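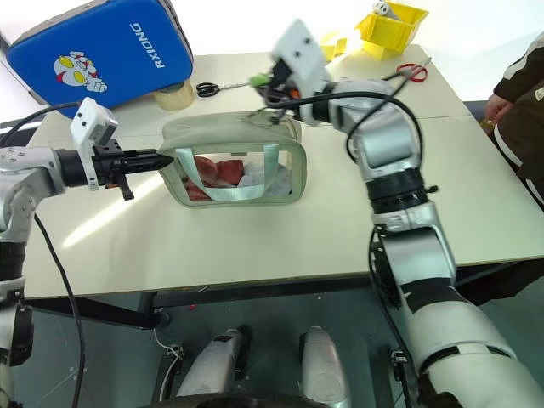 第546期

朱姆利（Jumley）出行互助 > 住宿与行李

合住的山间旅舍，公共浴室，一家人的洗漱用品怎么带？

Iddrisu Owusu 发表于 2024年1月12日

七月份打算带家里人去克拉沃（Clavau）那边住一阵。同行的有我太太、我岳母，还有一个上小学的女儿。房间订的是旅舍的四人间，浴室在走廊尽头，跟别的房客共用，厕所在另一边。旅舍回邮件说浴室里没有架子，只有墙上几个挂钩和洗手池边上窄窄一条台面，个人物品不能留在里面，打扫的时候会统一收走放到前台。

我们以前出门都是住带独立卫生间的酒店，洗漱用品往洗手池边上一摊就行了，没住过这种地方。去年在亲戚家打地铺的时候试过一次，四个人的东西全塞在一个大袋子里，结果谁去洗澡谁就把整袋拎走，剩下的人连牙刷都拿不到。我岳母起得很早，我女儿睡得很早，那个袋子又是尼龙搭扣的，一拉开整个屋子都醒。

想问的几件事：

一家人是合用一个袋子好，还是每人一个？每人一个会不会太占地方？我们四个人一共只有两个行李箱加一个背包。

透明的那种和布的那种，哪种适合公共浴室？我太太喜欢布的，我觉得布的会潮。

湿毛巾怎么办？旅舍说房间里不能拉绳子。

洗发水之类要不要分装？我们坐长途车过去，不坐飞机，所以没有液体的限制，但是总重量还是希望轻一点。从下车的地方到旅舍要走一段上坡路，我岳母膝盖不好，她的那份东西得我来背。

另外我岳母每天要吃药，药是跟洗漱用品放一起还是分开？她自己喜欢放一起，说这样刷牙的时候就想得起来。

在站内搜过，找到的多数是讲坐飞机怎么过安检的，跟我们的情况对不上。先谢谢各位。

补充一下：有人问住多久，前后三周，中间会去里拉尔（Rirar）的朋友家住几个晚上，再回到旅舍。也就是说东西要收起来再摊开好几回。

回复

Wondimu Derese

我在克拉沃附近的旅舍做过两个夏天的前台，后来自己也带家里人去住过，按你问的顺序答。

先说合用还是分开。四个人住公共浴室，一定要分开，但是不用每样东西都分。我家的做法是每人一个小的，里面只放自己一个人用的：牙刷、梳子、剃须刀、自己的面霜。另外有一个公用的，放牙膏、洗发水、沐浴露、指甲钳、创可贴。公用的那个平时挂在房间门后面，谁去洗澡谁拿，洗完挂回去。牙膏是例外，早上四个人几乎同时要用，所以我后来买了两支小的，一支跟着大人，一支跟着孩子。

占地方的问题没有你想的那么严重。小袋子是软的，可以塞在行李箱的边角、鞋子里面、衣服卷中间。一个大袋子反倒难放，它要占一整块地方，箱子盖起来的时候又鼓着。你们有两个箱子，我会把大人的放一个箱子，孩子和老人的放另一个，公用的放背包最上面，路上要洗手擦脸的时候也拿得到。

小袋子怎么区分，最省事的是颜色不一样。一样颜色也行，在拉链头上系点东西，晚上不开灯用手一摸就知道是谁的。我母亲那个系的是一截毛线，孩子那个系的是旧钥匙扣。前台收上来的失物里，洗漱包是最难找到主人的，里面的东西都差不多，又不会有人在牙刷上写名字。所以建议在袋子里面放一张小纸片，写上房间号和姓，外面套个小塑料袋，免得糊掉。我在前台的时候，每星期都有人在柜台上对着一排袋子发呆，认不出哪个是自己的。

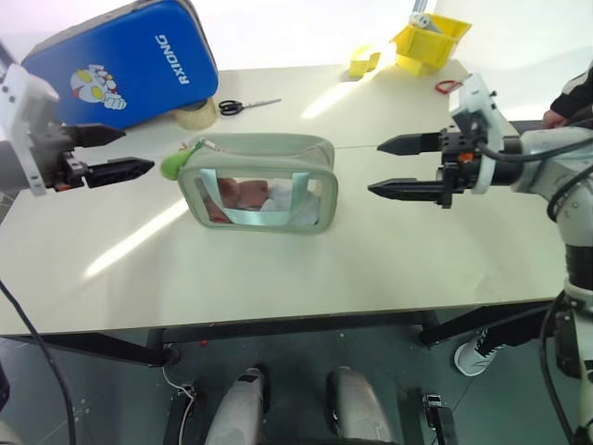 收纳用品 · 洗漱包

材质问题。布的会潮，这一点你说得对，不过潮不潮主要看你怎么用。公共浴室里水汽大，布包挂一次澡的工夫外面就会有点润，拿回房间摊开，多数时候到晚上就干了。怕的是刚洗完就把湿的东西往里装，拉上，再塞进箱子，第二天打开就有味道。全透明的塑料包好擦，里面有什么一眼能看到，缺点是不透气，洗面奶漏了之后那一层黏糊糊的东西会一直在里面，缝线的角落尤其难清。

一面透明、其余是布或者人造革的那种，我觉得折中得还可以，看得见东西，也没那么闷。买的时候看看透明那面和布边接缝的地方，用手指撑一撑，线脚太稀的很快就会从角上裂开。冬天放在冷的地方，透明那面会发硬，这时候别去折它。

你太太喜欢布的就让她用布的，各人用各人喜欢的，没必要统一。公用的那个我建议用好擦的材料，里面装的都是瓶子，早晚要漏一次。

选的时候看三点：能不能挂，能不能自己站住，开口够不够大。你说浴室里只有挂钩和一条窄台面，那挂是最要紧的。没有挂环的话，自己拿一个登山扣或者一段结实的绳子穿在拉链尾巴上也能凑合，只是挂的时候要拉上，不然东西会倒出来。站不住的袋子放在窄台面上，一伸手就碰到池子里去了，我见过有人的隐形眼镜盒就这样冲走了。

搭扣的声音问题，换拉链的就好。拉链也有声音，但可以慢慢拉。你岳母起得早，让她前一天晚上把自己的小袋子挂在门把手上或者放在鞋子旁边，早上拎了就走，到走廊里再打开。房间里尽量不要翻东西，塑料袋的声音比拉链还大，这个很多人想不到，用超市的袋子装袜子装零食，半夜翻起来整层楼都听得见。

湿毛巾。不能拉绳子，多半是因为以前有人把绳子系在烟感器或者窗户把手上。可以带几个S形的钩子，挂在床架上，前提是床架是金属管的，去之前写信问一下。我们那家后院有公共的晾衣架，天气好的时候下午两点以前晒出去，吃晚饭前能收。七月份山里下午常有阵雨，别晒了就出去走一天。

毛巾本身不要带家里那种厚的浴巾。四条厚浴巾能占掉半个箱子，而且在山里晾一夜还是湿的。带薄的，或者那种擦干头发用的吸水巾。我们的孩子用的是一条旧的纱布巾，小时候包被子的，薄、大、干得快。大人嫌它擦不干，多擦两下就是了。

换住处那天早上洗的毛巾一定是湿的，这天最好前一晚洗澡，早上只用洗脸的小毛巾。小毛巾拧干，卷起来，外面套一个不扎口的塑料袋，放在背包外侧的网兜里。到了里拉尔的朋友家第一件事就是拿出来晾。

分装。坐车没有限制，但要走上坡路，那就有必要分。洗发水我按每人每星期一小瓶盖的量估，长头发的多一些。三周的量全带上其实也不重，但是瓶子重，瓶子占地方。我的建议是带一个200毫升的瓶子装洗发水，全家用，用完了在村里的小店补。克拉沃的店里有洗发水，牌子少，价钱比城里贵一些，但买得到。沐浴露可以换成香皂，一块香皂四个人用三周绰绰有余。香皂盒要带沥水的，不沥水的话三天就成一摊泥。

分装瓶不要装满，留一指宽的空，坐长途车上山的时候里面的气会胀，装满的会从盖子边上挤出来。拧盖之前捏一下瓶身，让它稍微瘪一点，再拧紧。瓶口上可以垫一小片保鲜膜。瓶身上写字用油性笔，写完贴一层透明胶，不贴的话洗几次澡字就没了。我有一次把洗衣液当洗发水给孩子洗了头，两个都是白瓶子，颜色也像。

药。我的意见是分开放。浴室里又热又潮，很多药片是怕潮的，铝箔包的还好，瓶装散片不行。而且那个袋子会掉地上、会忘在浴室、会被打扫的人收走，洗漱用品丢了可以再买，处方药在山里不好补。分两份，一份在你岳母自己身上的小包里，一份在你的背包里，两份都够撑几天。药盒上的说明书撕下来叠好放在一起，万一要去诊所，医生要看。

她习惯刷牙的时候吃药，这个习惯很好，不要破坏它。可以在她的小袋子里放一个空药盒或者一张卡片，刷牙时看到就想起来，回房间再吃。或者每天晚上把第二天那一顿装在小格子盒里带进去，丢了也只丢一顿。具体哪种药能不能这样放，问一下开药的医生或者药店。

还有几件零碎的：

拖鞋要带，公共浴室的地面不要光脚踩。要那种带孔能漏水的，布面的拖鞋两天都干不了。

洗澡要带进去的衣服，找一个能挂的布袋装，跟洗漱包分开挂两个钩子。挂钩经常只有两三个，所以不要带太多东西进去。手表、戒指、眼镜最好在房间里就放好，失物里面眼镜最多。

头发长的人带一个小的下水口过滤网，或者洗完自己捡一下。

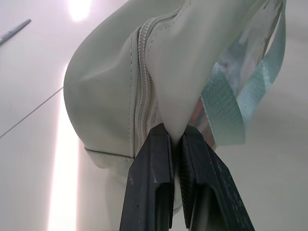
晚上的浴室高峰一般在晚饭后到熄灯前那一段，走了一天路的人都挤在那个时候。带孩子的可以在晚饭前洗，那会儿水也热。有些旅舍热水是太阳能加锅炉，晚了就只有温的。到的那天问一下前台热水到几点，比看墙上的牌子准，牌子常常是好几年前写的。

收起来再摊开好几回的问题，我的办法是在公用的袋子里放一张清单，写着里面应该有什么。每次离开一个地方，对着清单看一遍再拉上。不用写得多细，写"牙膏、皂盒、剪刀、创可贴"这样就够。孩子会念字的话就让孩子来念，她会很认真。离开房间之前再去浴室走一圈，看看门后的钩子和窗台，这两个地方忘东西的最多。

重量的事，你岳母那份交给你背的话，你可以把她的小袋子也缩一缩，面霜可以装在隐形眼镜盒那么大的小盒子里，左右两格，早霜晚霜各一格。三周可能不够，但中间去朋友家可以再补一次，把大瓶先寄到朋友家也行。寄的时候瓶口缠胶带。

旅舍的规矩每家不同，我说的是我待过的那家和住过的几家，你那家没有架子这一点比较少见，多问一句能不能借个小凳子放东西，有的前台是愿意借的。

大山雀

楼上说得很全了，我补一个不同意见。

我们家三口人住公共浴室一直是用一个袋子，没有出过什么问题。关键是排好顺序。早上我先，然后孩子，然后她妈妈，每个人十分钟，袋子跟着走。分成好几个袋子之后，总有人问"剪刀在谁那里"。不过我们只有三个人，也没有老人，楼主家里有人早起有人早睡，可能确实分开方便。

贝雷（Belay）那家店有卖可以挂的折叠款，打开有好几层，我用了几年，拉链头断过一次，换了个回形针接着用。打开以后挺长的，挂钩太低的话下面会拖到台面上的水里。买之前量一下。

毛巾可以直接问旅舍租不租，很多地方租的。

Iddrisu Owusu

谢谢两位。床架的事我写信去问了，回复说是木头的，但床头有一根横杆，可以挂，不要挂太重。毛巾他们也租，按条收费，换洗另算，我太太说还是自己带。

药按你说的分两份，我跟岳母讲了，她起先不太乐意，后来说放个卡片可以。她自己写了一张，现在已经放进去了，离七月还早得很。

再问一句，香皂孩子用会不会太干？她冬天手上容易起皮。

Wondimu Derese

七月份一般没那么干，不过山上风大，洗完涂一点平时用的润肤的就行。如果她皮肤本来就容易起皮，还是带她在家用惯的那种，别临时换新的，给她单独装一小瓶放在她自己的袋子里。床头横杆那种我住过，毛巾搭上去要把两边拉齐，不然夜里会滑下来掉在睡下铺的人脸上。S形钩子买开口小一点的，横杆一般比较细，开口大的会晃。

还有上坡那段路，如果是从车站往教堂方向走的那条，中间有长椅，可以歇。到得晚的话先给旅舍打个电话，有时候他们会下来帮忙拿箱子，要看当天谁值班。

小麦田

我想问香皂盒带沥水的那种放进袋子里不会漏得到处都是吗？我每次都漏。

大山雀

盒子外面再套个袋子，或者把香皂先擦干再装。我是切成小块带的，用完一块拿一块，盒子都省了。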